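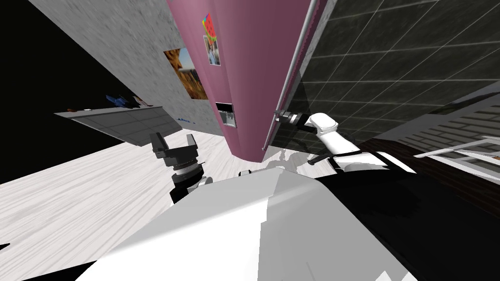

A robot's arms in a kitchen, in a computer-rendered view.

Parish and mill records from Presbridge go online

7 Aug 2023

A collection of parish registers, mill account books and town meeting minutes from Presbridge can now be read online for free. The Fonstead Archive opened the collection to the public this morning after four years of scanning and cataloging.

The first release covers about 800 volumes. Most were kept in the basement of the old Gunn mill office, where damp had begun to damage the bindings. Others came from the town clerk's vault and from two churches that closed in the last century.

The oldest item is a baptism register with entries in three different hands. Its first pages are badly stained, and the archive has posted them as they are, with no attempt to darken the ink. A typed transcript sits next to each page where the writing could be made out. Words that could not be read are marked with empty brackets.

Donnie Rennie, who heads the digital collections at Fonstead, said the mill account books were the hardest part of the job. Many were bound so tightly that the inner column of figures disappeared into the spine.

"We had to decide book by book whether to loosen the binding or leave it alone," Rennie said. "In 14 cases we left it alone. Those are listed in the catalog, and people can ask to see them in the reading room."

The account books list wages, rents on company houses and purchases at the mill store. They also name workers who do not appear in the town's printed directories, among them children and boarders. Family historians have asked for access to them for years, but the originals were judged too fragile to hand out.

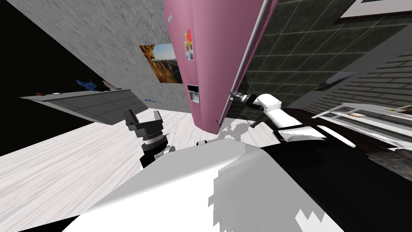

Readers can search the collection by surname, street or year. The search covers only the volumes that have been transcribed so far, and the rest have to be browsed page by page. Rennie said transcription of the town meeting minutes would go on through the winter, starting with the books that cover the building of the canal bridge.

The website runs on Skatero, a cataloging system the archive moved to last year. Page images can be downloaded at full size without an account. An account is needed to save searches, suggest a correction or leave a note on a record. Suggested corrections are checked by a member of staff before they appear.

Some material has been held back. Poor relief files less than 100 years old are closed because they contain medical details, and so are the adoption papers found with the clerk's records. The catalog gives a title and date range for each closed file, along with the year it will open.

The original volumes have been moved to the archive's main building, where they are kept in a climate-controlled store. The old mill office has been returned to its owners, and its basement shelving has been taken out.

The archive will hold an introductory session in its reading room on the last Thursday in August. It will cover searching the registers, reading older handwriting and ordering certified copies. There are 10 places, and they can be booked at the front desk or by phone. The session will be repeated in the fall if there is enough interest.

Copies for personal or classroom use are free. Publishers who want to reproduce page images are asked to write to the archive first and to give the volume and page number for each one.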